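Lucero reading scheme, reviewed after one term

We bought the Lucero set for Years 3 and 4 in January. It comes as 61 short books, a teacher's guide and a login for the online quizzes, and it cost the school £350.

The books are good. Most run to 2,000 words, and the non-fiction titles went out more than the stories. The guide is thin. Emlyn Prothero, who takes Year 4, stopped using it after a fortnight and wrote his own questions.

The quizzes are the weak part. They log children out after ten minutes and the scores don't carry over.

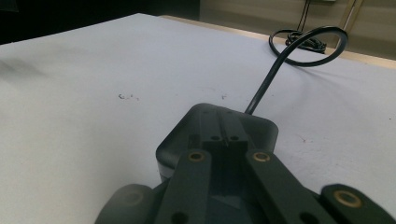

Support answered my email the following Saturday but couldn't restore the lost results. I would buy the books again and skip the login.

Four stars for the books, two for the rest.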